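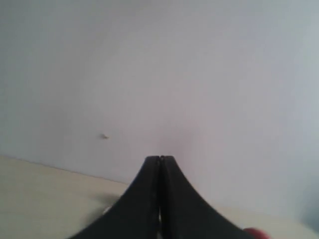 What size claw hammer should I buy for a rented flat?
A 16 oz one with a grip your hand closes round comfortably. Anything heavier is sold to people who frame houses, and you are hanging a mirror. The shop will tell you there is a special hammer for pictures, another for upholstery and another for "general DIY". Buy the one, and spend what's left on decent nails.

Do expensive hammers drive nails better?
We doubt it. A dear hammer may feel nicer after an hour of work, but few jobs in a flat last an hour. The Hustance range costs three times what the Raro does and the nail goes in just the same. What does matter is whether the head is fixed firmly. Take hold of the handle, try to wobble the head, and if it shifts at all put it back on the shelf.

Rubber grip or plain wood?
Makers say rubber "absorbs vibration". Perhaps it does, a bit. We have not been able to tell with our eyes shut, and two of us tried. Rubber is less slippery in a sweaty hand, and that's a fair enough reason to pick it. The deli hammer is a typical one, black grip with a strip of yellow showing through and a
hanging hole in the end cap.
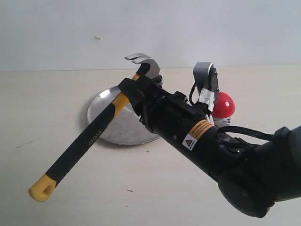

The hole is the part of the design we would pay for. A hammer on a hook gets found again, whereas one in a drawer ends up under the takeaway menus. Put the hook up before you do any other job, at a height you can reach without a chair.

What is the claw for, apart from pulling nails?
Mostly for pulling nails. You will read that it opens paint tins, splits kindling and lifts floorboards. It will do all of these badly. For paint tins use a flat tin opener. When you do pull a nail from a painted wall, slip a thin offcut of wood or a folded bit of card under the head first. Leave this out and you'll have a dent to fill as well as a hole.

Are "no damage" wall hooks as good as nails?
For a calendar, yes. For anything with glass in it we remain to be convinced. The packet for the Skála strips promises a clean removal, and on old emulsion ours brought away a patch of paint the size of a biscuit. Try one behind a door before you trust the claim.

How do I fill the hole when I move out?
Scrape off anything raised, press in a little filler with your finger, let it dry overnight and sand it flat. Toothpaste and soap are often recommended. They shrink, they yellow, and letting agents have seen them before.

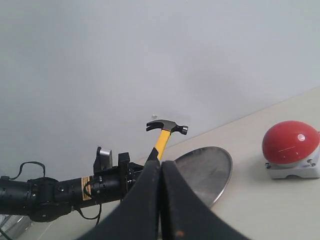
Answers by Kvido Šimko
Checked by Vojtěch Paulík
Last looked over in December

Should I hold the hammer near the head or near the end?
Near the end, once the nail is standing up by itself. Beginners hold it close to the head as it feels safer, and then wonder why it takes twenty taps. Start the nail with small knocks and a short grip, then slide your hand down.

Can I use it on a masonry wall?
You can, and the nail will bend. Hardened masonry pins are sold for this and they work some of the time. Wear eye protection, as they can snap. Sista sells a pack of pins with a picture of a bookcase on the front, which strikes us as optimistic. If it's brick and the load is heavy, borrow a drill.

Does a hammer need any looking after?
Hardly any. Wipe it if it gets damp. Skip the special tool oil.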